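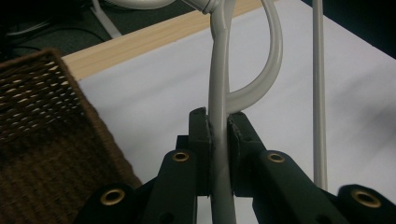
Gokitz line, Cosgrove site
Progress report to Plamanance, period ending November
Prepared by Zuleica Pacheco

Work this period was on part handling at the packing benches. The hand-held grippers are now in use on both shifts. Packers use them to pick and place parts, and the recorded handling goes to Clitside, who are using it to set up the first automated cell. We have 400 usable recordings against a target of 600.

Bent and looped parts take the most time. The fingers have to close on a straight section, and new users tend to go for the curve. We added a half hour of practice before each person's first session.

Staffing: 11 packers are trained. No positions have been cut. Two people have asked to move to cell setup when it opens, and their pay grade for that work is still not agreed. Several packers reported sore wrists after long sessions, so sessions are now capped at 40 minutes with a change of task afterward.

Spending is within budget except for replacement fingers, which wear faster than we planned for. A revised parts line is attached.

Next period: finish the recordings, settle the pay grade, and run the cell beside one staffed bench. We need your approval of the revised parts line before we order.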